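Home | News | Features | Workshops | Archive | Contact

Print this article | E-mail this article

A morning with the bowl stackers

The Janden lab opens its doors to the public twice a year, and the November visit is the popular one. By the time I got through the front door the sign-in sheet was on its third page and the coffee was gone.

Janden took over the building from Ferkelholm, a maker of kitchen fittings, and parts of the old sign are still on the loading dock. The lab has the ground floor. Upstairs is rented to a print shop.

Nour Haddad runs the arm program and led our group. She started with the job itself. The arm has to pick up bowls of different colors and nest them, one inside the next. People do this without looking. For a machine, the trouble is the rim. If the fingers close a little too high they slip, and if they close too low they push the bowl across the cloth.
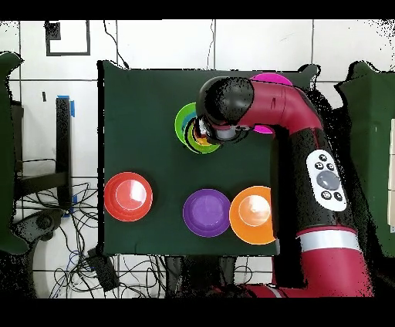
Haddad's team has logged 1251 runs since the project began. A run counts as good only if every bowl ends up in the stack and none has been knocked over. The current rate is 80 percent. She would like it higher before the work moves on to plates and cups.

The software is called Nirkach, after a lake where one of the programmers spends his summers. It learns from people. An operator guides the arm through the job, the motion is recorded, and the program uses those recordings to work out its own moves. Visitors over 12 were allowed to try guiding it. I had 2 turns and dropped a bowl on both.

One man in our group asked whether it could empty a dishwasher. Haddad said no, and that she gets asked every time.

The project is paid for by a 3-year grant from the Stankevičius foundation. The next open day is in the spring. Entry is free, but groups are small and places have to be booked through the front office.

Last updated: February 1, 2025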